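Robots May Sort Your Recycling Yet, If You Can Wait

Filed under: Business, Home

The Sitov company would like you to know that the chores are nearly taken care of. It has said so every February for three years now, and this year it said so with a brochure.

The brochure covers a service called Andel, which puts a two-armed machine in the back room of a shop or cafe and leaves it to deal with the dull jobs after closing. Towels get folded. Cups get racked. Empties get sorted for return. The monthly fee is $600, delivery included, stairs extra.

Three businesses on the Horkby shopping street signed up for the trial. One has already gone back to using a teenager.

The cafe at the north end kept its machine for 26 nights and shared its log with this page, on the condition that we not print the name over the door. The log makes good reading. On the first night the machine folded 11 dish towels between closing time and 4 a.m. and laid them in a very neat pile. On the second night it folded the same towels again, the staff having left them where they were. By the second week it had been moved to cups, which it handled well as long as they were all the same cup.

The cafe owns a great many cups, collected over the years from yard sales, and no two of them agree about handles.
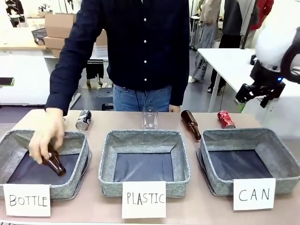 Sorting empties is where the companies have pinned their hopes, and you can see why. It is boring, it is sticky, every shop with a cooler has to do it, and on paper it involves very little judgment. Most of the demonstrations come down to the same few props. You set out gray felt bins with hand-lettered cards reading BOTTLE, PLASTIC and CAN, leave some drinks containers on a table, and wait for each one to end up behind the right word. A person takes a brown bottle by the neck, lowers it into the bin and thinks about lunch. A gripper with two angular fingers has to work out where the neck is, which way the thing is lying, and how hard a squeeze glass will put up with. Clear plastic cups are harder still. A see-through cup standing upside down is a faint outline with whatever is behind it showing through, and cameras are no better at spotting that than your uncle is at spotting a patio door.

The cafe's log bears this out. Cans went well from the start. Glass bottles went well after the first week, once the staff learned to lay them out with some space between them. Clear cups were entered in a column headed "missed," and on one night the column ran to 13.

Sitov does not dispute any of this. A company statement sent in reply to our questions said that see-through items are "a known area of opportunity" and that customers may wish to "pre-stage" their recyclables before the machine begins work. We asked what pre-staging meant. It means taking the empties out of the bag, standing them up, spreading them out on a table and removing the straws. Anyone who has gone that far is an arm's length from the bins and could be home in five minutes.

The rival outfit, Sengar, takes a gloomier line and may be the better for it. Its sales sheet promises one chore only, the moving of full crates from one side of a stockroom to the other, and says in bold type that the machine should not be asked to do anything with laundry. The hardware store has been using one since fall and reports no complaints, apart from the noise and the fact that the crates now have to be on the correct side to begin with. Sengar says a sorting model is being looked at. It did not say by whom, or how closely.

For households, the picture is thinner. Neither firm will sell to a private address yet. Sitov has a waiting list for home customers, which asks for a deposit, the width of your hallway and whether you have a cat. A yes to the last question brings up a second form.

Some things have improved since the trial opened. The early machines stopped dead if anyone walked behind the table, and the current ones carry on. Speed is up too. A mixed bag of empties that used to take the cafe's machine most of the night was finished by 1 a.m. in the final week, and the cafe says breakages fell to almost none. An employee doing the same bag by hand at the end of a shift needed 11 minutes, part of which was spent on the phone.

The cafe has not made up its mind. The owners liked coming in to a clean back table, and they say the morning crew had grown fond of the towel pile. They were less fond of the fee, and of the evening spent hunting for a lid that had been filed under CAN. They have asked Sitov for a lower rate that would cover cans and bottles only, with the cups left to the humans.

The third business in the trial, the laundromat, declined to comment, but there is a Help Wanted sign in its window for a part-time folder, evenings, apply inside.

Sitov says the next version of Andel will be shown in Horkby before summer. It will have a new camera, and the towels are being reviewed.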